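Skustetti verschiebt Umstellung auf tokenisierte Einlagen

Der Zahlungsdienstleister Skustetti nimmt die Abwicklung über tokenisierte Einlagen später auf als geplant. Der Produktivbetrieb, ursprünglich für August vorgesehen, soll nun erst beginnen, wenn die Abstimmung zwischen dem Register und den Kontosystemen der beteiligten Banken ohne manuelle Eingriffe läuft. Einen neuen Termin nannte das Unternehmen nicht.

Im Testbetrieb waren 9 Institute angeschlossen. Übertragen wurden Forderungen auf Euro-Guthaben, die jeweils bei der ausgebenden Bank verbucht bleiben. Anders als bei einem Stablecoin hält kein gesonderter Emittent Reserven. Der Token bildet eine bestehende Einlage ab und wird bei einer Zahlung an den Kunden einer anderen Bank gelöscht und dort neu ausgegeben. Der Saldo zwischen den Instituten wird anschließend in Zentralbankgeld ausgeglichen.

An diesem letzten Schritt hängt die Verzögerung. Das Register schreibt Übertragungen rund um die Uhr fort, der Ausgleich erfolgt dagegen in festen Zeitfenstern. In der Zwischenzeit trägt die empfangende Bank ein Kreditrisiko gegenüber der sendenden. Skustetti hatte dafür eine bilaterale Obergrenze von 40 Millionen Euro je Bankenpaar angesetzt. Nach Angaben von Kevser Dönmez, zuständig für das Abwicklungsrisiko, wurde die Grenze in zwei Testläufen erreicht, woraufhin weitere Zahlungen in die Warteschlange liefen. Die Warteschlange sei korrekt abgearbeitet worden, allerdings mit einer Verzögerung von bis zu 4 Stunden.

Für Firmenkunden mit untertägiger Liquiditätssteuerung sei das zu lang, so Dönmez. Geprüft werden nun ein zusätzliches Ausgleichsfenster am Abend und eine Vorfinanzierung durch hinterlegte Guthaben. Letztere würde das Kreditrisiko beseitigen, bindet aber Liquidität und mindert damit den Kostenvorteil gegenüber der herkömmlichen Echtzeitüberweisung.

Tihomir Vidmar, Analyst beim Beratungshaus Rostami, hält die Verschiebung für sachgerecht. Der technische Teil der Übertragung sei seit Längerem beherrschbar, offen sei die Frage der Endgültigkeit. Solange eine Zahlung im Register als abgeschlossen gelte, der Ausgleich aber ausstehe, müssten die Verträge regeln, wer bei einem Ausfall hafte. Die bisherigen Teilnahmebedingungen ließen dies an 2 Stellen offen.

Der Wettbewerber Bomard setzt bei einem vergleichbaren Vorhaben von Beginn an auf vollständig vorfinanzierte Konten. Skustetti will die überarbeiteten Teilnahmebedingungen den angeschlossenen Instituten zur Stellungnahme vorlegen. Der Testbetrieb läuft bis dahin mit unveränderten Obergrenzen weiter.

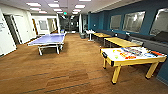

Freizeitbereich am Skustetti-Standort Skallstead mit Tischtennisplatte und Airhockeytisch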